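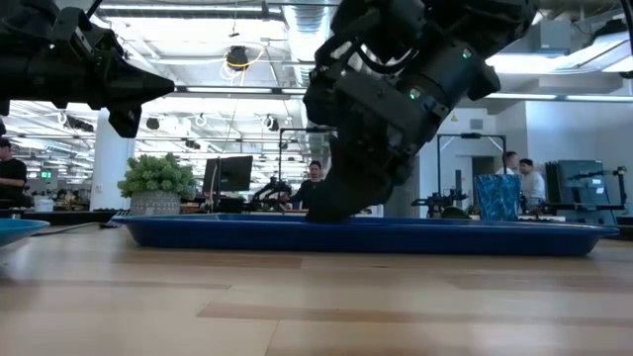 Vol. 39, No. 4

Opinion | Campus & Classroom

Home News Opinion Archive

Search this site

Let the robotics class grade the boring part

The robotics project course at Cullcombe ends each term with a demo, and the demo counts for most of the grade. I think that is a mistake.

A demo rewards one good run. Students learn to pick the easiest object, set it in the same spot and hope. My team spent a month getting an arm to reach into a shallow tray at an angle that didn't hit the rim. We logged 714 attempts. None of that log was graded.

The Trincombe contest does it better. Teams there hand in every run, including the failures, and judges ask about the bad ones first. It takes longer to score, and some students hate it. They still come away knowing why their arm misses.

Cullcombe should make the log worth half the grade, starting in January. Keep the demo, which parents like and which gets people to finish. Shorten it to four minutes and read the logs on Thursday before anyone turns an arm on.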